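Setting up a table for the sorting shift – quick guide for floor staff

Written fast before the Tuesday changeover, ask Dayana Jaramillo if something's missing. Applies to the Natstead lounge tables only. Muslow has its own sheet.

What changes for you: the lost-items sorting goes to the arm at night. Day staff stop sorting and do table prep and checks. Same hours, same pay grade, 2 people per shift.

Before you start
Log in on the Udberg tablet. Pick your table. Wipe it down, let it dry.

Laying out
Small stuff spread over the whole top – wallet, cards, packets, a folded towel. Leave room between items for both fingers. Nothing stacked. Bags stay on the seat, not on the table.

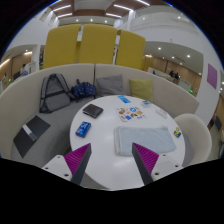

Who fixes it if the arm drops something?
The day lead does. Pick it up by hand, tag it, add a line in the log. You don't get marked down for drops, Corey Sheehan confirmed that in writing.

Running a check
Open the night list. Last one had 411 items, nearly all matched. Go thru the unmatched ones first and fix the label yourself. Don't rerun the whole list, takes forever.

Wallets: two people present, always. The arm only moves them, it dosen't open them.

Training is 5 short sessions with Azucena Ventura. Sign up on the board by the back stairs. Old sorting gloves go back to Stamatia.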